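Pumpkin weigh-off at Winder, a thread for anyone thinking of entering or coming out to watch. Dated 14/07/2018 so you know which version of the rules you're reading.
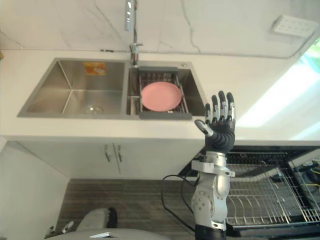 1/ The Winder Pumpkin Weigh-Off is back in October, on the grass behind the community hall. Entries are open now and the form is at the Hasetti feed store, front desk. Same as last year, the church kitchen crew is doing the soup and scones. For the soup you need a double sink with one big basin, like this one, or you'll be washing squash in the bathtub. I speak from last fall.

2/ Classes are giant pumpkin, giant squash, field pumpkin, long gourd and the kids' painted pumpkin. One entry per grower per class. The kids' class is free. Everything else is $2.

3/ The weight to beat in the giant class is 334 kg, from the Emard farm. Second place was well back from that. The field pumpkin record is a lot more reachable and I'd like to see more people try it.

4/ If you're growing for the giant class you should have your fruit picked by now, or very close. One fruit to a plant. Take the others off, even the nice ones. I left two on last year and ended up with two average pumpkins.

5/ Seed question, I've had it a few times. Mine came from the Subramaniam garden this year. They take 95 days from pollination to something worth loading on a truck, in a decent summer. This hasn't been a decent summer so far. The June nights were cold and my vines are behind.

6/ Watering. Morning, at the base, and keep it off the leaves. Powdery mildew was bad on our road last August and it took the whole back row. If you see white spots, cut those leaves and put them in the garbage. Don't compost them.

7/ Rules people get wrong: the stem stays on, the vine comes off to within an inch. No holes, no soft spots through to the cavity. A crack on the surface is fine. If it leaks on the scale it goes to the display table and doesn't get a ribbon.

8/ Loading. Bring your own tarp and straps. There will be a tractor with forks from the Emard place until noon and after that you're on your own. Please don't roll them down a ramp - we lost a good one that way.

9/ We had 124 entries last year counting the kids' table, and parking was a mess. Growers use the hall driveway. Everyone else park at the ball diamond and walk over. The ditch side of the road is soft and the tow truck comes from a long way off.

10/ Soup is squash and apple, plus a chili. Scones until they run out. Bring cash, the card machine doesn't get a signal out there.

11/ If you have spare straw bales for seating, leave word at Hasetti's. Square ones only. We can pick up if you're on the Winder side of the river.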